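Illside 社区陶艺与手作小组 会议纪要
2023年2月7日 晚间例会 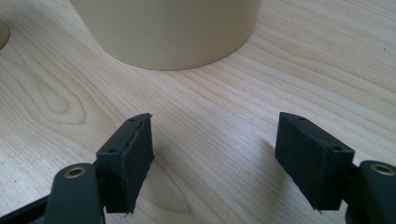
会议地点：Hurlow 街活动室二楼
主持：小组召集人
记录：当值记录员
出席：成员和两位从 Koster 来的旁听朋友（欢迎常来！）

一、上次纪要
上次纪要宣读后通过，只改了一处：釉料订单的编号应为332，上次漏写了一位。

二、春季开放日
大家对开放日的热情实在高，议程刚念完标题就有人举手了。讨论后决定开放日仍设在 Hurlow 街活动室，上午拉坯体验，下午看成品、喝茶、聊天。体验名额最多50人，采用现场领号的办法，领完为止。有成员提出去年排队的人一直站到楼梯口，今年希望把领号桌搬到一楼门厅，全体赞成。

关于展品，每位成员可以拿出2件作品，大小不限，但是请自己写好标签：名称、泥料、釉色、烧成温度。去年有好几只非常漂亮的碗没有标签，来宾问起来谁也答不上，太可惜了。标签纸由小组统一提供，放在柜子第二层。

三、窑炉与电费
小窑的热电偶已经换好，试烧了一次素烧，升温曲线很平稳，听到这个消息大家都鼓了掌。大窑门封条还有点松，高温釉烧暂时仍送到 Clundesier 的合作工作室去做，送件日为每月第一周，请把作品包好，盒子外面写上姓名和釉号。

本季度电费和耗材共支出606元，比预想的低。有人建议把省下来的钱买一批化妆土，白色和铁红各要一些，通过。另外有人想试试草木灰釉，会上聊了很久，几乎要变成釉料课！最后商定由感兴趣的成员先自己收集木灰，过筛洗净之后做一组小试片，下次带来给大家看。

四、七月外出写生与采土
去年去 Koster 河湾的那次大家念念不忘，今年七月打算再去。路线初步定为早上从活动室出发，先到河湾看裸露的黏土层，再沿小路走到旧砖窑遗址，在那里吃午饭。采土需要事先征得地主同意，信已经起草，本周寄出。想参加的请在公告板上签名，并注明能不能带车。带孩子来也非常欢迎，旧砖窑那边有一大片草地。

有成员问采回来的土怎么处理。讨论意见：晾干、敲碎、泡浆、过筛，再放石膏板上吸水，头一批只做小杯子和试片，别一上来就做大件。烧成温度先从低温试起，防止在窑里塌掉弄坏棚板。

五、新手班
新手班报名已满，还有人在候补名单上，真叫人高兴。授课内容沿用上一期：揉泥、捏塑、泥条盘筑，后半段才上转盘。有老师提议增加一节“修坯与倒角”，因为上一期学员的杯底普遍偏厚，大家笑着同意了。教室工具每次课后请洗净擦干再放回架上，海绵不要留在水桶里。

六、其他事项
1. 回收泥桶快满了，需要有人帮忙练泥，愿意来的请直接找召集人，有热汤。
2. 图书角新到三本关于民窑青花的书，可外借，借期两周。
3. 有人提议办一次“交换杯子”的聚会，每人带一只自己做的杯子，抽签带走别人的。反响热烈，时间下次再定。
4. 活动室门锁有些涩，已经报修。

七、下次会议
地点不变，议题包括开放日分工、灰釉试片和交换杯子的日期。请要加议题的成员提前写在公告板上。

会议结束后，大家留下来帮忙把素坯搬进小窑。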